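# About Brendelgate

Brendelgate is a picture archive and print shop for custom cars, show cars and the small local shows where people went to see them. We keep old photographs, scan them, find out what we can about the vehicles in them, and make prints for owners, restorers and anybody else who wants one on the wall.

The archive started with a box of slides. Nigel Naylor bought it at a swap meet along with a carburetor he needed for another job. The carburetor was no good, but the slides covered most of an indoor car show, aisle by aisle, and a few of the cars in them had never turned up in print. He scanned them at home, put them on a plain web page and asked if anyone knew the owners. People wrote in. Some of them had slides too.

Nigel still runs the archive and answers most of the email.

## What we hold

There are 1,017 slides in the main collection, all scanned and listed. Of those, 427 have a confirmed car name, builder or owner. The rest are listed by show where we know it, and by body style and color where we don't. We do not guess at builders. A chopped roof and a set of lake pipes could have come out of a lot of garages, and a wrong name copied from our site will follow a car for years.

We also hold show programs, dash plaques, entry cards and two ledgers from the Gosling body shop, which did paint and upholstery for several of the cars in the collection. The Gosling ledgers have been very useful. They list paint by the batch and give the customer's last name, so a black-and-white photo can sometimes be matched to a color.

The collection is divided like this:

- **Show floor.** Indoor shows, mostly color slides.
- **Parking lot.** Cars that people drove to the shows, often more interesting to owners today than the entries inside.
- **Shop.** Work in progress, bare metal, primer.
- **Sullar set.** Black-and-white negatives of dragsters and tow cars, given to us as one lot and kept together under that name.

The Sullar negatives are stored apart from the rest and are still being scanned. Some of the early strips are curled and have to be flattened before they go in the holder, so this is slow work. New scans go up when a full roll is finished.

## Prints and scans

Prints are made to order on matte or semi-gloss paper. We stock three sizes and will quote on others. Scans for personal research are free at screen size. Larger files for books, magazines or museum panels carry a fee, and the fee goes toward scanning supplies and storage.

We color correct every slide before printing. Many of the old slides have gone red or magenta and we bring them back as far as we can without making up colors that were not there. If you own the car and remember the paint, tell us. A chip or an old touch-up bottle is even better.

Print orders are packed flat up to 16 inches and rolled above that.

## The Jomport index

Jomport is the name of our card index, after the filing cabinet it first lived in. It is now a searchable list on the site. You can look up a car by show name, nickname, builder, club or license plate. Plates are the most reliable, when they can be read. Many cars changed names when they changed owners, and one coupe in the index has been shown under 2 names in the same season, so please try more than one search before you decide we don't have it.

Corrections are welcome. Send us what you know and how you know it - a title, a snapshot, a club newsletter. We add the source to the entry so the next person can check it.

## Visiting

We are open by appointment, afternoons only, and closed through June for inventory. Tell us ahead of time what you would like to see so the boxes can be pulled. There is a light table and a loupe for looking at slides, and original negatives are handled by us. Parking is behind the building, with room for a trailer if you let us know.

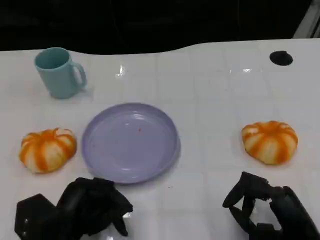
*Teal mug on a white tabletop.*

## Giving or lending pictures

We take gifts of slides, negatives and prints, and we also borrow collections to scan and return. A loan of around 75 slides is a comfortable size. Bigger lots can be split up. Please don't clean, sort or remount anything first. The order in the box and the pencil marks on the mounts are often the only clue to where a picture was taken.

Borrowed pictures go back with a disc of the scans. The photographer is credited by name on every entry, or left unnamed if the family prefers.

Write to the archive through the contact page and put the name of the car or the show in the subject line.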